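Wirance Says Pustance's Production Numbers Don't Hold Up, Asks Board for Outside Count

Shareholder letter questions 2,244 "completed" vans, a late April update and a second-half target it calls hard to believe
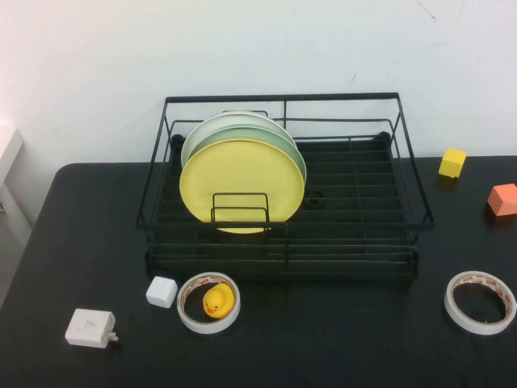
May 30, 2026 – Wirance, an investment firm that has held shares in the electric delivery van maker Pustance since the company went public, today released a letter to the Pustance board asking for an independent count of finished vehicles and a plain explanation of how the company defines the word "completed."

The request follows Pustance's latest quarterly report, in which management said it had completed 2,244 vans. The same report shows that 691 of them were handed over to customers. Pustance shares rose after the report came out. Wirance did not buy more, and thinks those who did should read the footnotes.

According to the footnotes, a van is counted as completed once it leaves the main assembly line. It may still be waiting for a battery pack, a software load or final inspection. Pustance does not say how many of the vans in its total were waiting for any of these. Wirance asked that question twice by email and once on the company's earnings call, where it was told that the number "moves around a lot."

"Of course it moves around. So does the number of vans they deliver, and they manage to report that one," said Bogumił Tokarz, who manages the Wirance fund that owns the shares. "If a van can't be driven to the customer, I would like to know why it's in the headline figure. I've asked politely. Now I'm asking in public."

A change that got one sentence

Until last year, Pustance counted a van only after it had passed final inspection. The definition was changed in an appendix to the annual report, in one sentence, and earlier quarters were not restated. As a result, there is no fair way for an outside reader to compare this year's output with last year's. The growth chart in the latest investor slides does so anyway.

Wirance does not claim that the change broke any rule. Companies are free to choose their own measures, and plenty of them choose flattering ones. The firm's complaint is that the bonus plan for senior managers is tied to completed vans, and the bonus plan was not adjusted when the definition was loosened. The letter asks the board to say whether anyone was paid more as a result, and how much.

The battery supply question

Pustance has blamed most of its delivery delays on battery packs, which it buys from Dosesia. In an April update to investors, the company said the supply problem was "largely behind us." Three weeks later it cut its delivery goal for the quarter and gave the same supply problem as the reason.

Both statements may have been made in good faith. Wirance would still like to see the schedule that supported the first one. Dosesia has told its own customers that its second packing line will not be running at full speed until late in the year, and that notice went out before the April update. Either Pustance's management had not read it or did not think it worth passing on. The letter asks which.

There is also the matter of price. Pustance signed a new supply agreement with Dosesia over the winter and described the terms as "improved." No figures were given. Gross margin has since gone down. Management put the drop down to product mix, but the company sells one van in two lengths, and the longer one, with the better margin, made up a larger share of deliveries than before. Wirance has not been able to make that explanation work on paper.

Orders that may not be orders

The report also lists a 400-van order from Seo, a regional parcel carrier, as part of Pustance's firm backlog. Seo's own filings describe the same deal as a framework agreement with an initial purchase of 151 vans and an option on the rest. The option can be dropped without penalty.

Wirance believes a backlog should contain what customers have agreed to buy. An option is worth something, and there is nothing wrong with telling shareholders about it, but it belongs on a separate line. The letter asks Pustance to go through its whole backlog on that basis and publish the result before the annual meeting.

"Maybe Seo takes every one of them. I hope they do, I own the stock," Tokarz said. "But I've watched this company be sure about things before. I was told the second shift would start in the spring. I drove past the plant and the second shift was a sign on the gate saying they were hiring."

What Wirance is asking for

The letter makes four requests of the board:

An outside firm, not the current auditor, should count finished vans on the lots and report how many can be delivered as they stand.

Pustance should restate past quarters using one definition of a completed van, whichever it prefers.

The backlog should be split between firm orders and options.

Manager bonuses for the current year should be tied to vans delivered and paid for.

Pustance has kept its second-half delivery goal in place in spite of the weaker quarter. Meeting it would mean delivering more vans in each remaining month than the company has managed in its best month so far. Management says the pace will pick up once stored vans are fitted with packs. That could be right – stored vans are quicker to finish than new ones are to build – but it depends on packs arriving from a supplier that says it cannot speed up until late in the year.

Wirance is not seeking a seat on the board and has no candidate in mind. It has not asked for the chief executive to be replaced. It has not sold any shares and has no short position in Pustance or in Dosesia. The firm says it still likes the van, which customers rate well for repair costs and winter range, and that its doubts are about the reporting.

The board has confirmed that it received the letter and said it would respond "in due course." Wirance notes that it was given the same answer to a letter on inventory storage costs last year and is still waiting for the reply. If no response is received before the annual meeting, the firm will put its questions from the floor and will vote against the reelection of the audit committee chair.

About Wirance

Wirance is an independent investment firm that holds long-term positions in small and mid-sized transportation and industrial companies. It manages money for pension plans and private clients. The firm and its clients own shares in Pustance and may buy or sell them at any time.

This release contains the opinions of Wirance as of the date of publication. It is not investment advice and is not an offer to buy or sell any security. Statements about future production, deliveries or supply are based on public information and may prove to be wrong.

Media contact: Wirance press office. Copies of the full letter to the Pustance board are available on request.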